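Search this repo
Go to file

# Mulcahy: what to buy before you buy an arm

June – Tobias Dunleavy

This repo holds the shopping side of the Mulcahy paper-handling set: the equipment plan, the price sheet and the notes on what we would leave in the store next time. The recordings live in their own repo. If you came for model weights, there are none here, and the budget will explain why.

## Status

Planning, stage two. Stage one was head-view recordings of people sorting and flattening small pieces of paper and tissue by hand. Stage two is a machine doing the same, once we can agree on which machine. We have been close to agreeing since Monday.

## What is in here

- `plan.md` – the order in which things get bought
- `prices.csv` – quotes, with the date column Hatem insists on
- `stations.md` – table, lighting and tray notes for each station
- `regrets.md` – longer than `plan.md`

## The task we are budgeting for

Thin stuff on a flat surface. A sorter takes a piece, flattens it and puts it where it belongs. A child can do it, at a price per hour that makes every arm vendor go quiet on the phone. The trouble is all in the fingertips: translucent tissue slides, folds under itself and weighs next to nothing, so the payload figure at the top of every brochure is of no use to us at all. We could lift a bowling ball with the arm in the Primier quote. We don't have a bowling ball.

What matters for the purchase is whether the fingers can press lightly with one hand while the other works an edge. That means two arms, or one arm and a very good clamp, and the price sheet has a tab for each.

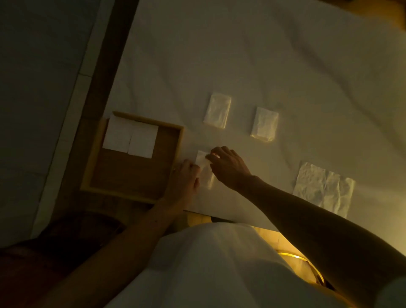
Hatem Abdel Hamid, reading the draft, objected that we had priced two arms and no lighting. His note in the margin says that pale tissue on a pale cloth is a contrast problem before it is a gripper problem, and that he would spend the first 245 dollars on lamps and a dark mat and then see how much robot was still needed. He added that he had said this in stage one. He had.

So the lamps moved up.

## Buying order

1. Lamps and mats, 245 dollars for the first station. Approved, mostly to end the discussion.
2. Trays. Shallow, square, with a rim low enough for a finger to get over. Buy 10. They wander off.
3. Soft fingertips, 3 sets, before any arm. They can be tried on a bench clamp, and it is better to hate a fingertip than a whole robot.
4. One arm, rented. The Urka quote is for a single month, which is also how long we expect to stay optimistic.
5. The second arm, only if the first has earned it.

## Costs people leave out

Shipping both ways on a rental. A table that doesn't wobble. Spare tissue, which gets used up at a startling rate, and the hours spent putting the pieces back between runs. In the first version of `prices.csv` reset time was entered as zero. It has its own tab now.

## Known gaps

- Aka is the working name for the two-arm option. There is no Aka yet, only a tab.
- No quote covers maintenance past the first year.
- The lighting notes cover 4 stations. We have money for one.
- Nothing here has been tested on fabric, and please don't use these prices to plan for it.

## Changing the price sheet

Open a pull request and attach the quote. Prices remembered from a trade show go in `regrets.md`.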